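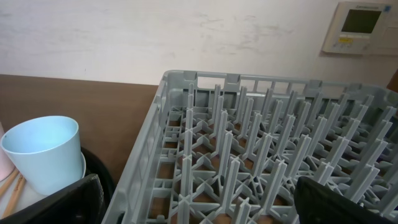 **Bench check, table-clearing cell, Evdale kitchen lab**
Before each run. Comments go under the item, and please sign them with something better than "ok."

- [x] **E-stop reachable from the stool.** Reachable, if you have the arms for it. The robot does.
- [x] **Gripper fingers clean.** Wiped. Check again after anything involving rice.
- [x] **Cables clear of the work area.** Both arms moved through full reach, no snags.
- [x] **Rack seated flat, no rocking.** Pegs are spaced for plates. Cups go in wherever they can be talked into going.
- [ ] **Cup placement, 11 tries.** Two dropped on the pegs from too high. Plastic cups only until this is fixed. Dalsgaard still wants glassware by July. Dalsgaard may bring its own glassware.
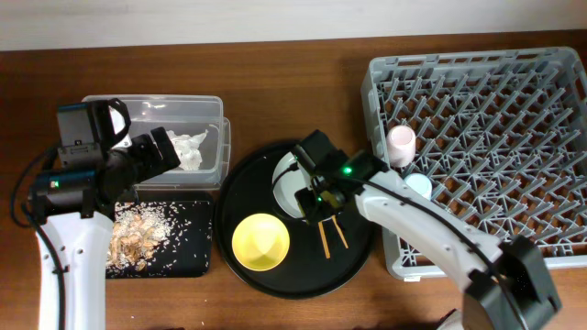

- [x] **Arms keep apart over the round tray.** Minimum gap set at 6 inches. The left one does trash, the right one does dishes, which is more division of labor than my household has managed.
- [ ] **Loose food contained.** Fail. Rice is on the wood as well as the tray. Neither arm has a plan for single grains. Sweep by hand.
- [ ] **Chopsticks.** Wilon fingertips pinch one at a time. Dometti pads pinch neither. Retest with the softer set.
- [x] **Speed limit on.** Full clear took 38 minutes last run. I don't think we need the limit.

**Can it do the dishes yet?** It can move some of them. Cleared for supervised runs, one person at the stop button, dustpan within reach. Washing is on a separate sheet, currently blank.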